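How to Clear a Worktable and Keep It Clear Until at Least Thursday

By Yamuna Varghese
February 10, 2019

Every shared worktable has a natural state, and it is a heap. Ours at Kostside is big and white, which I was told would encourage tidiness. What it encourages is people putting things down on it, since they can find them so easily afterward.

I have now cleared it enough times to have a method. It takes 22 minutes if you work alone and most of an afternoon if Dinesh Rao helps.

What you need: a damp cloth, dish soap, baking soda, a cardboard box, and a few small shallow trays.

Step 1. Take everything off

I mean everything. The temptation is to slide the heap to one end and wipe the other, then slide it back. This is how you end up with a clean table under a dirty heap. Put it all in the cardboard box and put the box on a chair, where it will annoy somebody into dealing with it. 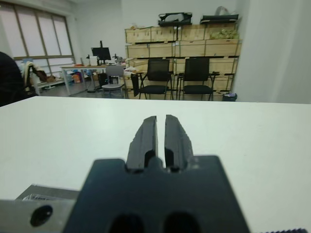 The table with its top cleared, a large window behind.

Leave it bare for five minutes before you go on. Have some coffee, somewhere else.

Step 2. Wipe, then wipe again

Warm water and one drop of dish soap. Work from the far edge toward yourself so you aren't leaning in what you just cleaned. Dry it with something that doesn't shed. Old T-shirts are good. The paper towels from the Tralline dispenser in our hallway are not, unless you want lint.

For gray scuffs, make a paste of baking soda and water, rub gently, and rinse. Some will come up and some have tenure. Try any paste on a corner first, and stop if the shine goes.

Step 3. Make peace with the long brown line

Ours runs most of the way across the top, and I have heard it called a crack, a scratch and a stain, depending on who was being blamed. Run a fingernail over yours. If the nail catches, it's damage, and no amount of scrubbing will help. If it glides, try the paste once more.
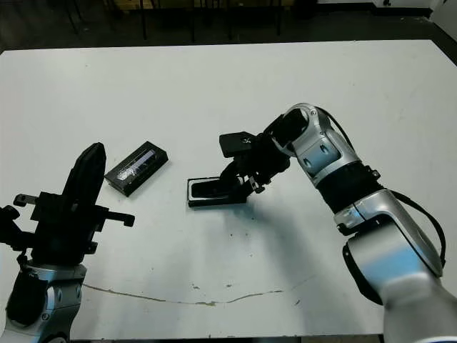
Lucian Radu once spent a whole lunch hour on that line with an eraser. The line is fine. Lucian has moved on to the sink.

Step 4. Bring back the small stuff, in trays

Now go to the box. Anything small enough to roll, scatter or get swept up with crumbs goes in a shallow tray, and only trays go back on the table. Black ones show up best on a white top. A raised rim matters more than a lid, because lids get taken off and become small stuff themselves.

Set each tray down flat, with its long side along the table. You will find them at an angle by the next morning. Straighten them and say nothing.

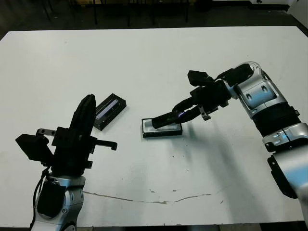
Step 5. Deal with what's left in the box

Write the date on the side and leave it by the door for 5 days. Whatever is still in there goes to the supply closet or the trash. Kausar Orakzai will ask for one of the things you threw out, so check with her first. When the box is empty, fold it flat and keep it behind the closet door for next time.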